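双臂折纸工作台搭建笔记(三):从架子到第一道折痕

前两篇写完选料和切割,评论区催得最多的就是“到底什么时候动起来”。好,这篇动起来!架子搭好,两条臂上轨,线理顺,然后让它们去对付一张红纸。我给这个台子起了个代号叫 Jakow,下面都这么叫,省得每次打一长串。

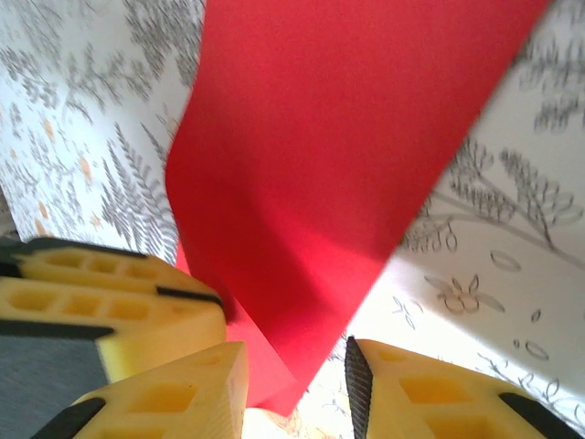
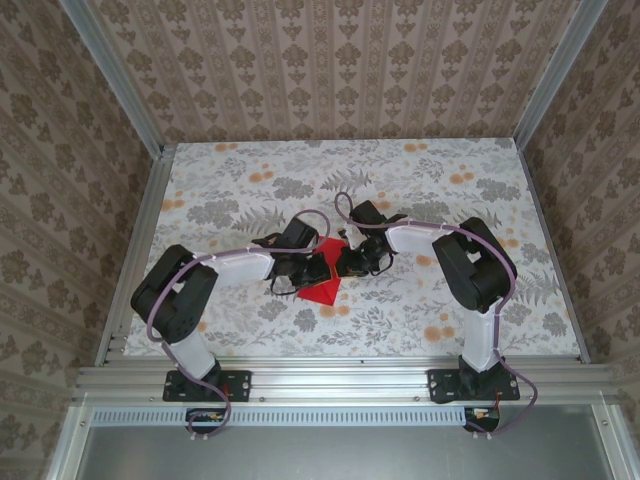 Jakow 上的红色材料:前一张是夹爪近处看到的,后一张是整个台面。

一、先说架子

我用铝型材做框,前面一根横梁专门承两条臂的底座。一开始我图省事,想把底座直接锁在桌板上,结果臂一甩,桌板跟着颤,夹爪尖儿能晃出一个指甲盖那么宽。后来 Anjana Gunawardena(共享工坊里跟我合用一个工位的朋友)看了一眼就说,你锁型材上啊。行吧,拆了重来。

底座用黑色安装板过渡,螺栓从上面往下锁进型材的槽里。这里有个顺序我建议你照着来:

1. 横梁先装,四角只拧到不掉,别拧死。
2. 两块安装板放上去,螺栓带上几扣。
3. 把臂装上,手动把两边的夹爪拉到台面中间对一下,看两边够得着够不着。
4. 左右推安装板,推到满意为止,再从中间往两头依次拧紧。
5. 最后才锁四角。

第三步千万别跳。我第一回就是按图纸量好距离直接锁死,上电以后才发现右臂要把胳膊伸得笔直才能碰到纸,伸直了就没劲,还抖。两个底座靠近一点,胳膊能弯着干活,稳得多。

二、围板和台面

三面围起来有两个原因,一是挡住工坊里来来回回的人影,二是防止纸被风扇吹跑(别问我怎么知道的)。围板内侧我贴了壁纸,米色底带棕色花纹,Marleny Escobar 家装修剩下的一卷,她嫌老气,我觉得挺好看。台面铺的是印着灰色蕨叶和橙色小花的底纸。

可能有人要问,为什么不用纯色背景。纯色我试过,纯白的最糟:灯一打,台面亮成一片,相机的自动曝光就开始来回跳。有花纹以后画面稳定多了。但是选花纹有个原则,颜色要离你的纸远一点。我折的是红纸,所以台面只敢用灰的,橙点很小很淡,颜色阈值收紧一些就能滤掉。你要是折绿纸,那随便铺什么红花都行。

铺的时候从中间往四周赶气泡,边上用薄铝条压住。别用双面胶满贴!以后想换就得铲,我铲了一晚上。

三、走线

我的线是紫色的,纯粹因为店里紫色的打折。买回来发现还真好用,跟黑色舵机、白色外壳都分得开,查线的时候一眼就能顺到头。

走线的要点是关节处留弧。线沿着白色连杆走,用小扎带固定;到了肩关节和腕部不要绷着,让它拱起来一圈,手臂弯到极限位置时这圈弧还得剩一点余量。检查的办法很土:断电,用手把每个关节掰到头,来回掰几次,看哪儿拽线。我的左臂第一次就是腕部留短了,转到一半咔一下,插头给拽出来了。

多余的线从底座旁边往前垂下去,不要堆在台面上。小电路板也放在底座附近,取放方便,坏了不用把整条臂卸下来。

四、夹爪

手指是黄色的打印件,上面有一格一格的镂空,模型改自我之前在 Ondow 那个项目里画的旧版本。镂空能省料,打得也快,我觉得黄色还挺精神。关键在内侧那块黑色带棱的垫子。光靠塑料夹纸,纸会滑,你加力它就皱,不加力它就跑,特别气人。贴了带棱的垫以后,轻轻一捏就住了。

贴垫子的时候注意两件事:表面先用酒精擦,打印件上的油手印会让胶隔天就翘边;两指合拢时垫子要对得齐,错开一点点,纸就会被拧出一道斜褶。我是先把垫子粘在一边,合爪,拿记号笔描了位置,再粘另一边。

夹持力度我在程序里给的是个相对值,满量程 3000,折纸只用到 700。再往上加,纸上会留牙印。你的舵机不一样,数值肯定也不一样,从小往大试,试到刚好提得起来就停。

五、让它动起来

程序部分下一篇细讲,先给个最基本的流程,够你验证硬件:

两条臂先回到各自的待机位,夹爪张开。纸平放在台面中间。一条臂下去捏住纸角,停一下,把力加到设定值,再慢慢往上提。另一条臂这时候过去按住纸的另一侧。提的那条臂往对面走一段弧线,把纸角放下,两只爪子退开。

速度一定要慢。我第一版的参数是照搬 Kavanagh 那个开源控制脚本的默认值,给空手挥舞用的,夹着纸一跑,纸就像旗子一样甩起来,放下去的位置完全看运气。降到原来的几分之一以后就乖了。

还有一点,两只爪子在中间凑得很近,避碰一定要写。我偷懒只写了个“谁先到谁先做,另一条等着”的互锁,够用,就是有点慢。想两边同时动的话,得给每条臂划好自己的区域,中间那一小块要申请了才能进。

六、几个我踩过的坑

纸太软不行。我试过很薄的手工纸,一提就塌,第二只手根本找不到边。换厚一点、有点挺度的就好多了。

灯别正对着台面打。有一盏灯我原来挂在正上方,夹爪下面那块白底直接过曝,腕部相机什么都认不出来。挪到侧面,再蒙一层描图纸,好了。

螺丝隔一阵要复紧。臂一直在甩,底座那几颗最容易松。我现在每次开机前拿内六角顺手过一遍。

上电前把手拿出来!认真的,舵机回零那一下很猛,我手背上现在还有印子。

七、花费和下一步

不算臂和电脑,架子、壁纸、底纸、扎带、打印料这些零碎加起来,我一共花了将近 3000 块。型材是大头,要是工坊有余料可以捡,能便宜不少。

下一篇写视觉部分:怎么找到纸角、折痕怎么判断。Forkevville 工坊的朋友可以直接来看实物,我一般晚上八点以后在,进门左手最里面那张台子。夹爪的模型文件我还在整理,垫子的槽位想再改深一点,改好了放在评论区。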